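气味是怎么跑进鼻子里的

发布日期：2020年8月23日
适合年龄：小学中高年级
栏目：身边的科学

放学回家，刚走到楼道里，还没看见厨房，就知道晚饭有炒青椒。打开书包，没吃完的香蕉藏在课本下面，眼睛没找到，鼻子先找到了。声音要用耳朵听，颜色要用眼睛看，气味要用鼻子闻，这些大家都知道。可是气味到底是什么东西？它有没有重量？它是怎么从锅里走到楼道里的？这一篇就讲这些问题。

一、气味是一种东西

气味看不见，容易让人以为它是空的。其实，能闻到气味，说明有东西进了你的鼻子。这种东西叫分子。

世界上的物质，像水、糖、空气，都由非常小的微粒组成，其中很多就是分子。分子小到用普通的放大镜看不见，学校里常用的显微镜也看不见。一滴水里的水分子多得数不过来。

有些物质的分子很容易离开原来的地方，飘到空气里去。这个过程叫挥发。香水、酒精、醋都很容易挥发，所以瓶盖一打开，旁边的人就能闻到。铁勺、玻璃杯和石头在平常的温度下几乎不挥发，所以干净的玻璃杯闻起来没有味道。

有的同学会说，硬币拿久了，手上有一股“铁味”。科学家研究过这件事，那股气味主要来自皮肤上的油脂。金属碰到汗水和皮肤上的油脂，会发生化学变化，生成一些容易挥发的物质，我们闻到的就是它们。

既然气味是分子，它当然也有重量。把一块樟脑放在衣柜里，过上几个月再看，它会变小。少掉的那一部分变成了气体，跑到空气里去了。

二、分子怎么走路

空气里的分子一刻也不停，总在到处乱跑，互相碰撞。气味分子混进空气以后，也被撞来撞去。挤在一起的分子会慢慢散开，从多的地方跑到少的地方，这叫扩散。

扩散可以用水来看。找一个透明的杯子，倒进200毫升清水，放在桌上等水面平静下来，然后轻轻滴入2滴红色的食用色素，不要搅拌。先看到红色往下沉，拉出细细的丝，过一阵子丝变粗、变淡，最后整杯水都成了淡红色。气味在空气里散开，道理和这个相近。

如果只靠扩散，气味走得很慢。平时我们觉得气味来得快，多半是风在帮忙。开着的窗户、电扇、走过的人，都会让空气流动，把气味分子带到远处。锅里冒出的热气往上升，旁边的冷空气过来补充，也会形成流动。

温度对气味也有影响。温度高的时候，分子跑得快，也更容易从食物里飞出来。所以热汤比凉汤香，夏天的垃圾桶比冬天的难闻。冰箱里的剩菜闻起来淡，放到蒸锅里热一热，味道又出来了。

三、果皮里的小油包

水果的气味有很多是从皮上来的。橙子和柚子、柠檬、橘子是亲戚，都属于柑橘类。它们的果皮外层有许多小坑，小坑附近藏着油胞，里面装着带香味的油。剥皮的时候，手指把油胞挤破，油就喷出来，变成极细的小滴，有时候会溅到眼睛里，让人觉得刺痛。 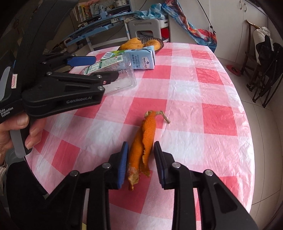

有读者在留言里问，为什么剥橙子的时候满屋子都香，把橙子放在那里不动，凑近了才闻得到一点？

这个问题问得好。橙子没剥开的时候，油胞是封着的，外面还有一层薄薄的蜡质，香味分子很难跑出来。剥皮等于一下子打开许多小瓶子。你可以用指甲在果皮上轻轻划一道，再闻一闻，和划之前比较。

柑橘皮的油里有一种主要成分，叫柠烯，也叫柠檬烯。名字里虽然有“柠檬”，橙子皮里也有很多。有些洗涤用品会用到它，因为它能溶解油污。气球碰到橙皮油可能会破，也和它有关：天然橡胶做的气球很薄，沾上这种油，橡胶会变软，撑不住里面的空气。做这个小游戏要离脸远一点，请大人在旁边。

植物为什么要造出这些带气味的油？对植物来说，很多气味是有用处的。有的油让虫子不喜欢靠近，有的能让细菌和霉菌不容易生长。花的香味用处又不一样，它能把蜜蜂和蝴蝶引过来传播花粉。也有的花发出臭肉一样的气味，来的客人是苍蝇。果子成熟以后香味变浓，动物闻到了来吃，吃完走远，种子就跟着搬了家。

没有成熟的果子往往不香，吃起来又酸又涩。那时候种子还没有长好，被吃掉对植物没有好处。

四、鼻子里面有什么

从鼻孔往里走，先是鼻毛。鼻毛挡住灰尘。再往里是鼻腔，表面湿湿的，有一层黏液。鼻腔的顶部有一小块特别的地方，叫嗅上皮。它的面积不大，闻气味的工作主要就在这里完成。

嗅上皮里有嗅觉细胞，每个细胞都伸出细细的纤毛，泡在黏液里。气味分子被吸进来以后，先溶进黏液，再碰到纤毛上的受体。

受体可以当成锁来想，气味分子就像钥匙。不过鼻子里的锁和家里的锁有一点区别：一把钥匙可以打开好几种锁，一种锁也能被好几把钥匙打开。比如某种花香打开了第一、第五和第八种锁，某种果香打开了第一、第三和第八种锁，大脑看到的组合不同，就知道它们是两种气味。人的受体种类有限，能分辨的气味却多得多，靠的就是组合。拼音字母也是这样，字母没有多少，能拼出来的音节却很多。

锁打开以后，嗅觉细胞发出电信号，顺着神经传到大脑前下方的嗅球。嗅球把信号整理好，再送到大脑的其他部分。其中有的部分和记忆有关，有的和心情有关。所以闻到某种气味，会突然想起以前住过的房子，或者想起某一年的夏天。

平时呼吸的时候，大部分空气从鼻腔的下面经过，到达顶部的只有一部分。想闻清楚一种气味，我们会短促地吸几下鼻子，让更多空气冲到上面去。小狗在地上嗅来嗅去，也是在做这件事。

五、为什么闻久了就闻不到

从外面走进一间刚刷过漆的屋子，气味很重。待上一会儿，好像没那么重了。屋里的气味没有变，变的是我们的感觉。这叫嗅觉适应。

鼻子和大脑对一直不变的气味会慢慢减少反应，把力气留给新出现的气味。对动物来说，新出现的气味可能是食物，也可能是敌人，比一直在那里的气味重要。

自己家的气味自己常常闻不到，别人一进门就能闻到。出门旅行好些天以后再回家，开门的时候可以留意一下。

嗅觉适应也有危险的一面。人在有害气体里待久了，可能觉得气味变淡，误以为没有事了。所以闻到不正常的气味，要马上告诉大人，离开那个地方，不要等着看它会不会散。

家里用的天然气本来没有什么气味。为了安全，燃气公司会往里面加一点很臭的物质，漏气的时候人就能发现。如果闻到燃气的臭味，不要开灯，也不要关灯，不要在屋里打电话。能开窗就轻轻把窗打开，走到屋外，再请大人打电话求助。

六、感冒了，饭为什么不香

鼻子堵住的时候，空气到不了鼻腔顶部，气味分子也到不了。这时候吃饭，会觉得什么都差不多。

舌头能尝出的味道主要是甜、酸、苦、咸、鲜。辣和这几种不同，它是一种类似烫和痛的感觉。苹果味、草莓味、牛肉味，这些细致的区别主要靠鼻子。食物在嘴里嚼碎以后，气味分子会从喉咙后面往上走，进到鼻腔里。也就是说，闻气味有两条路，一条从鼻孔进去，一条从嘴巴后面绕过去。

可以做一个实验。准备2种口味不同的水果软糖，请一位同学闭上眼睛，捏住鼻子，把其中一颗放进嘴里嚼，猜是什么口味。多数人只能说出甜或者酸。然后松开鼻子，再猜一次。做实验之前先问清楚有没有人对糖里的成分过敏，嚼的时候坐好，不要说笑，也不要跑动。

七、小实验：果皮能香多久

这个实验需要几天时间，适合放在假期做。

材料：新鲜的橙子皮或者橘子皮，一个带盖的玻璃瓶，一个小碟子，纸和笔。

做法：把果皮撕成差不多大的小块，一半放进玻璃瓶盖好，一半放在碟子上，放到通风的地方。每天在同一个时间闻一闻，把气味分成“很浓”“中等”“很淡”“没有”，记在纸上。同时看看果皮的样子，有没有变硬、卷起来或者变颜色。
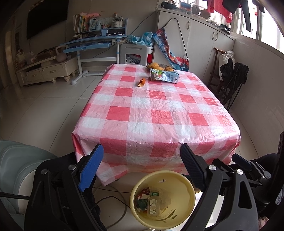 Cadivura儿童科学馆　科普编辑组

一般来说，碟子上的果皮干得快。水分和油都在往外跑，果皮会变硬，边缘卷曲，香味一天比一天淡。瓶子里的果皮香味保留得久一些，可是瓶里潮湿，容易长霉。看到绿色或白色的毛，就不要再打开盖子闻，整瓶交给大人处理。

如果想把实验做得更仔细，可以再准备一份果皮放进冰箱，和另外两份比较。记录的时候不要先看前一天写的内容，免得受到影响。两个同学分别闻、分别记，最后再对照，结果会更可靠。

果皮风干以后，掰开来闻，有时还能闻到一点香味，因为里面的油胞有的还没有破。中药里的陈皮，就是用橘子皮晒干或者低温干燥以后存放起来的。存放的时间长了，一部分成分挥发掉，另一部分慢慢发生变化，气味和新鲜的橘子皮很不一样。自己晒的果皮表面可能有农药或者灰尘，不要随便拿来泡水喝。

八、动物怎么闻

狗的鼻腔里，嗅上皮的面积比人大得多，嗅觉细胞也多得多。狗呼气的时候，空气从鼻孔两侧的缝里出去，不会把前面的气味吹散。经过训练的狗能在机场找出违禁品，能在倒塌的房屋里寻找被困的人。

蛇常常吐舌头，也和气味有关。舌头伸出来，沾上空气里的分子，缩回去以后，分子被送到口腔顶部的一个器官，在那里分辨。蛇的舌头分叉，左右两边收到的气味有多有少，蛇就知道该往哪边走。

昆虫没有我们这样的鼻子，它们用触角闻。雄蚕蛾的触角像一把羽毛，能捕捉到雌蛾放出的极少量的气味。蚂蚁走过的地方会留下气味，后面的蚂蚁顺着走，就成了一条线。用手指在蚂蚁走的路上擦一下，蚂蚁到了那里会停下来，转几圈，再重新找路。

鱼也能闻。气味分子可以溶在水里，鱼的鼻孔让水流过，就能感觉到。三文鱼在河里出生，到海里长大，成年后再回到出生的河里产卵，靠近河口以后，河水的气味会帮助它们认路。

鸟的情况不太一样。过去很多人以为鸟闻不到什么，后来的研究发现，有些鸟的嗅觉很好。信天翁和海燕能在宽阔的海面上闻到食物。新西兰的几维鸟鼻孔长在嘴的尖端，晚上把嘴伸进土里找虫子。

九、下雨以后的气味

很久没有下雨，忽然下了一场，地面会散发出一种特别的气味。它有好几个来源。土壤里有一类细菌叫放线菌，会产生一种叫土臭素的物质，人的鼻子对它非常敏感，很少一点就能闻到。天气干燥的时候，一些植物会放出油，积在石头和泥土上。雨点打下来，在地面上碰出很小的气泡，气泡破裂，把这些物质带到空气里。

小雨和中雨的时候，这种气味往往更容易闻到。甜菜和胡萝卜有一点泥土味，甜菜的泥土味里也有土臭素。

十、几个常见的问题

切洋葱流眼泪，是因为气味太难闻吗？
和气味好不好闻没有关系。洋葱被切开后，会产生一种刺激眼睛的气体，碰到眼睛，眼睛就流泪来把它冲走。把洋葱先放进冰箱冷一冷，会好一些。

为什么有人觉得榴莲香，有人觉得臭？
一部分原因在受体。每个人的受体有一点差别，同样的分子，有人闻着强，有人闻着弱。另一部分原因是习惯，从小吃的人多半不觉得臭。

有没有闻不到气味的人？
有。有的人生下来就闻不到，有的人在生病或者头部受伤以后闻不到。他们要格外留心食物的保质期，家里最好装上烟雾报警器和燃气报警器。

鼻子能不能练习？
能。调茶、调香水的人，都要经过长时间的练习。练习的时候要学会给气味起名字，比如“像刚割过的草”“像湿木头”。名字起得多了，再遇到类似的气味就容易认出来。

十一、安全提醒

不认识的液体和粉末，不要把鼻子凑上去闻。在学校实验室里，老师会教一种方法：瓶子离脸远一些，用手在瓶口上方轻轻扇，让少量气体飘过来。即使这样，也要老师同意了才能做。

厨房的清洁剂不要混在一起。含氯的漂白剂遇到洁厕剂，会放出有毒的气体。

花生、珠子、小块橡皮都不要往鼻孔里塞。塞进去了不要自己抠，告诉大人，去医院取出来。

十二、来馆里看看

“鼻子的工作”展区在Cadivura儿童科学馆的Serden厅，面积2000平方米，里面有可以走进去的大鼻腔模型和闻香墙。闻香墙的样品由Prindton植物园提供，每个季度更换。九月的主题是草本植物，有薄荷、紫苏和罗勒。对花粉或者香料过敏的同学，请在入口处告诉工作人员，可以改走Mamo通道，那里只看不闻。

下一篇：声音能不能在水里传播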